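Jorcombe Brick Library - Set-Up Guide
Section 3: Laying Out and Checking the Sorting Bin

3.1 Purpose

This section covers the single-color sorting bin used for large-stud building bricks. It applies to new bins, to bins returned from loan, and to bins that have been stored since the February stock check. Read Section 2 (Washing and Drying) before starting. Bricks must be dry when they enter the bin.

Page revised Saturday, November 9, 2024.

3.2 What you need

One shallow plastic bin or tray with a raised rim. Blue is the standard color for orange bricks.
The bricks for one set, all of one color.
A clear tabletop, preferably white or another pale color.
A small lidded tub for foreign objects.
A Drirance label card and a soft pencil.
A dry cloth.

Note: Bin color is chosen for contrast. Orange bricks are issued in blue bins, yellow bricks in gray bins. Do not mix bins between colors, even for a short time.

3.3 Preparing the table

1. Wipe the tabletop and let it dry.
2. If the table is made of joined sections, push the sections together and check that the tops are level. A raised joint will tip the bin and the bricks will slide to one end.
3. Set the bin in the middle of the table, well back from the front edge.
4. Wipe the floor of the bin, including the corners. Grit collects there and scratches the studs.
5. Place the foreign object tub outside the bin, within reach.

Caution: Route any cables clear of the rim. A cable resting on the rim can pull the bin when it is moved.

3.4 Loading the bricks

1. Lower the bricks into the bin by hand or from a scoop held just above the floor. Do not pour from shoulder height.
2. Spread the bricks until most of the bin floor can be seen between them. One loose layer is correct. A brick leaning on another is acceptable.
3. Leave bricks in whatever position they fall. They may stand on end, lie flat, or rest with the studs up. Turning them all the same way takes time and does not help the check.
4. Separate any bricks that are pressed together. Pull straight apart. Do not twist the small 1x2 bricks, as this wears the stud walls.
5. If the layer is too deep, take out the surplus and run it as a second batch.

3.5 Checking for foreign objects

Carry out this check every time a bin is loaded, including when the bricks come straight from a sealed bag. Small hard items get in among bricks easily and are missed when the bricks are heaped. Cylindrical batteries are the item of most concern - they roll under the larger bricks and stay there.

1. Look over the whole bin floor from directly above.
2. Look again from a low angle at one end. Metal surfaces show up better from the side.
3. Check the corners and the far wall, where small bricks can hide other items.
4. Lift any brick that lies tilted on another and look underneath.
5. Remove whatever does not belong. Grip a battery by its sides and lift it clear of the bricks before moving it sideways. 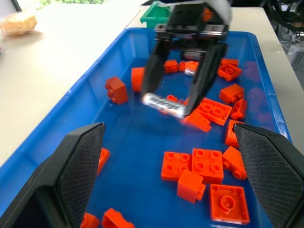 A cylindrical battery held over the bricks.

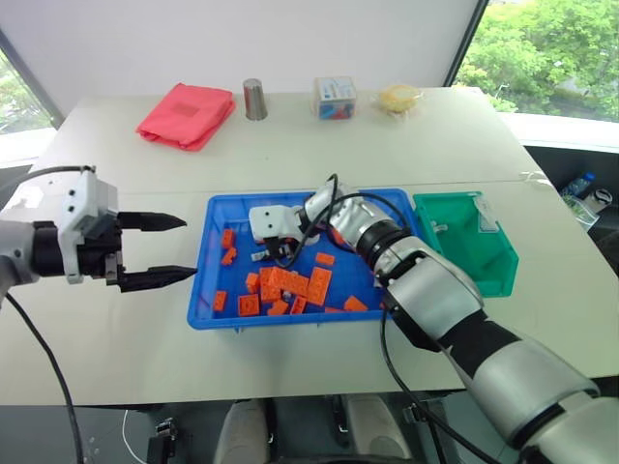 6. Put the item in the foreign object tub and close the lid. Do not put it down on the table, where it can roll back toward the bin or onto the floor.
7. Repeat steps 1 to 4 once more. If a second item is found, empty the bin completely and start again from 3.4.

Caution: Do not handle a battery that is swollen, leaking, or hot. Move people away from the table and follow the spill instructions in Section 9. Bricks that have been in contact with leaked material are not washed and returned. They are withdrawn.

Caution: Button batteries are a swallowing hazard. If one is found, check the remaining bins from the same return before any of them is issued.

3.6 Sorting by size

Sorting is done after the check, never before.

1. Pull the long bricks to one side of the bin first. The 2x4 bricks are the easiest to pick out and clearing them opens up the floor.
2. Gather the square 2x2 bricks next.
3. Leave the 1x2 bricks where they are until the others are out of the way.
4. Inspect each brick as it is moved. Withdraw any brick with a cracked wall, a chewed stud, or a sharp edge.
5. Compare the bricks with the contents list on the lid. Enter shortages on the label card under "Short," not under "Damaged."

Note: Kwak pattern bricks have slightly taller studs than the standard pattern. They will join, but the fit is tight and small children cannot separate them. Keep them in their own bin.

3.7 Closing and labeling

1. Spread the bricks back to a single layer.
2. Fill in the label card: color, contents, date checked, and any shortage.
3. Slide the card into the lid pocket with the writing facing out.
4. Fit the lid and press along all four sides.
5. Stack no more than 3 bins high. Heavier sets go at the bottom.

3.8 Emptying the foreign object tub

The tub is emptied at the end of each session. Batteries go to the collection box at the Tralteswood desk, with the terminals taped. Coins, hair clips, and parts from other toys are bagged and kept for 2 weeks in case the borrower asks for them. Unidentified parts are kept with the set they came from - write the set code on the bag.

If the tub is empty at the end of the session, enter a dash in the log. Do not leave the line blank.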